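Chapter 7

Pouring Powders: Learning from Demonstration When the Material Will Not Behave

In this chapter
7.1 Why powders are harder than liquids
7.2 Recording demonstrations
7.3 The Daza policy
7.4 Measuring a pour
7.5 Results and failure cases
Exercises

Chapter 6 dealt with pouring water. A liquid starts to flow when its surface reaches the lip of the container, and the flow rate can be worked out from the tilt angle and the shape of the vessel. A controller that knows both can do a reasonable job with no learning at all.

Powders do not work this way. A cup of flour can be tilted well past the horizontal before anything moves, and then half of it may drop at once. The angle at which this happens depends on how the powder was scooped, whether the cup was knocked on the way, and how damp the room is. Two pours made with the same wrist motion can give quite different results. Sugar and salt flow more freely, but they too show a delay between the motion of the wrist and the start of the flow.

The method described here was developed by Trinidad Leiva and her group under the project name Daza. It is a form of imitation learning: a person guides the arm through the task many times, and a network is trained to predict the next short stretch of motion from the camera images and the joint positions. You met the general idea in Chapter 4. What Daza adds is a second input, a short history of past images, so that the network can tell a cup that has not yet begun to pour from one that has stalled halfway.

The training set, called Plilter, holds 233 demonstrations. In each one the operator picks up a measuring cup that has already been filled, carries it over a mixing bowl, tips it, waits for the powder to fall, and puts the cup back. Operators were told to pour at their own pace. A further 13 demonstrations were kept aside and used only to choose when to stop training.

Figure 7.1 A pour into a steel mixing bowl with a clear plastic measuring cup. 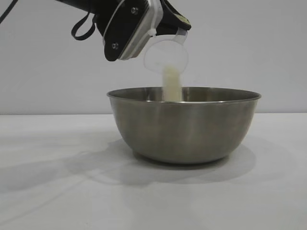 Page last changed: May, second revision

Note how steeply the cup is tipped in Figure 7.1. With water, a cup turned this far would be a mistake. With a fine powder it is often needed, and a policy trained only on liquid pours will tend to stop too early. Note also that the near side of the bowl hides the place where the powder lands. From this viewpoint the network can see the falling stream but has no direct view of the heap building up below it, so the amount delivered has to be judged in some other way.

Leiva's group used a scale. The bowl was weighed before and after each trial, and a trial was scored as a success if at least 90 per cent of the powder in the cup had reached the bowl. Each version of the policy was given 100 trials. The scale reading was never passed to the network – it was used for scoring only.

Two earlier systems are used for comparison in Section 7.5. Bevonlow plays back a fixed tilt and adds a shake at the end. Ciltex uses the same demonstrations as Daza but sees only the current image. Before reading on, write down which of the two you would expect to do better with flour, and which with salt. You will need your answer for Exercise 2.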